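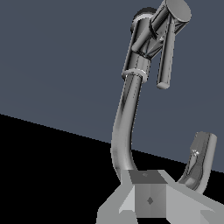 Gris clair sur fond bleu ardoise. Image de synthèse.

Ma grand-mère possédait un cahier à spirale où elle notait tout ce que faisait sa chaudière. La date du ramonage, le nom du ramoneur, ce que le ramoneur avait dit, ce qu'elle en pensait. Quand la chaudière tombait en panne, elle ouvrait le cahier et savait à qui s'en prendre. J'ai hérité de la chaudière. Le cahier a disparu dans le déménagement, et j'ai reçu à la place un classeur de modes d'emploi.

J'ai passé les fêtes dedans. C'est une lecture que je recommande aux insomniaques et aux gens fâchés avec leur famille. Le plus épais concerne un four Jandex et compte 315 pages, dont les premières m'expliquent en plusieurs langues qu'il ne faut pas y faire sécher un animal. Le français arrive après le portugais. Il a visiblement été traduit par quelqu'un qui connaissait très bien une autre langue. « Ne pas effectuer la cuisson en l'absence de l'appareil. » Je m'en garde bien.

On se moque depuis toujours de ces traductions, et la moquerie est un peu usée. Ce qui m'agace davantage, c'est le ton. La notice contemporaine me félicite. « Vous venez d'acquérir un produit Clusska et nous vous en remercions. » Suivent un paragraphe sur l'esprit de la maison, un autre sur mon exigence (je serais exigeant), puis trois pages de menaces. Passé les compliments, on me soupçonne de vouloir immerger le moteur, démonter le capot sous tension et confier le tout à des enfants sans surveillance. Aucun ami ne me parlerait ainsi deux fois.

Quant à la question que je me posais, à savoir comment régler l'heure, elle est traitée page 70, sous le titre « Fonctions complémentaires ». Il faut appuyer sur deux touches en même temps. On ne précise pas lesquelles, mais un dessin montre un doigt.
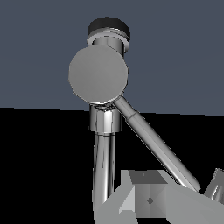 Chrome et capuchon noir, image de synthèse.

J'en ai parlé à Daryna Zakharchenko, qui a longtemps traduit ce genre de prose et qui en garde un souvenir mitigé. On lui envoyait des phrases dans un tableau, sans les dessins et dans le désordre. « Serrer », par exemple, tout seul dans sa case. Serrer quoi, elle n'en savait rien. Elle demandait. On lui répondait que le délai courait toujours. Un mois d'août, elle a livré le manuel complet d'un déshumidificateur Hladun en croyant jusqu'à l'avant-dernier jour qu'il s'agissait d'une machine à glaçons. Le client s'est déclaré satisfait.

Je ne crois donc pas que la faute revienne aux traducteurs. Je ne crois pas non plus que les ingénieurs soient des brutes. La notice a simplement changé de destinataire. Celle de ma grand-mère s'adressait à elle : quatre feuillets, un schéma avec des lettres, une liste de pièces et la façon de les commander. La mienne s'adresse à un juge. Elle est écrite pour le jour où j'aurai fait sécher le chat, et elle attend ce jour avec une patience d'huissier.

On me dira que tout cela sera bientôt sur l'internet. C'est déjà le cas. J'ai cherché la notice de mon aspirateur Flekow, samedi, et je suis tombé sur un forum où un monsieur de Limoges posait exactement ma question. Il remerciait d'avance. Il a reçu une seule réponse, de lui-même : « C'est bon, j'ai trouvé. » J'ai pensé à lui toute la soirée, et pas en bien.

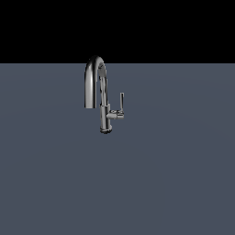 Ce que je demande

Peu de chose. Une feuille, d'abord, une seule, écrite par une personne qui a tenu l'objet dans ses mains et qui a perdu patience au moins une fois avec lui. Qu'elle me dise dans l'ordre ce que je vais faire de travers. Qu'elle signe, si elle en a le courage : on écrit mieux quand la voisine peut vous reconnaître.

Ensuite, les avertissements à part, dans un cahier de la couleur qu'on voudra. Je promets de le ranger avec respect. Qu'on supprime les félicitations, et qu'on me rende la liste des pièces. Mon four a perdu un bouton et le service après-vente, consulté, me propose un four.

En attendant, j'ai racheté un cahier à spirale. Première ligne, janvier 2004 : « Réglé l'heure. Touche de gauche et touche du milieu. Tenir longtemps. » J'ai laissé de la place dessous pour le passage à l'heure d'été.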